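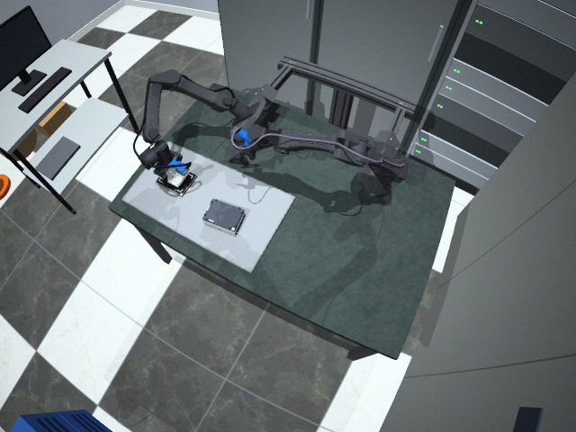

How long should I leave a new Trunden water filter running before I drink from it?
Let 7 full pitchers go through and pour them all on the garden. The first two will look gray from the carbon dust, and the rest usually run clear, but I do all 7 anyway.

Setting up the filter under the sink

I've put in four of these now (two for me, one for Tsehay Berhe down the street, one for my brother-in-law) and the booklet that comes with the Trunden skips a few things, so I wrote my own. Grab a towel and a bucket before you start!

1. Shut off the cold water valve under the sink. Open the faucet and let it drip until it quits.

2. Unscrew the cold line from the faucet. There will be more water in it than you think, so have the bucket right there.

3. Screw the brass tee onto the valve. Hand tight first, then a quarter turn with the wrench.

CAUTION: Please don't crank on it. I cracked a tee that way on my second install and had to drive clear across town for a Seppälä one, which fit fine but cost twice as much.

4. Hold the bracket against the cabinet wall and mark the holes with a pencil. Leave a hand's width underneath so you can drop the cartridge out later. I forgot this at Tsehay's and we had to move the whole thing up.

5. Push the blue tubing into the side marked IN and the white tubing into OUT. Push until it stops, then push again. It goes in two stages and the first one fools everybody.

Note: Cut the tubing square. A sharp utility knife does it, scissors squash it. If you get a slow drip at the fitting, pull the tube, trim the end and try again before you go buying parts.

6. Wet the rubber ring with a little water, drop in the cartridge and twist until the arrows line up.

7. Open the valve slowly, wipe everything dry, and lay a paper towel underneath overnight. Any wet spots in the morning will show you which fitting to look at.

When to change the cartridge

The label on mine says 1000 gallons. Špela Janevski keeps a log on her fridge (I love this) and hers was at 1472 when the flow dropped to a trickle, but I wouldn't push it that far. I write the date on the cartridge with a marker and swap it every April.

Before you swap, close the valve and open the faucet to let the pressure off. Skip that and the housing will fight you, and then you'll get a sleeve full of water.

99 shares
7 comments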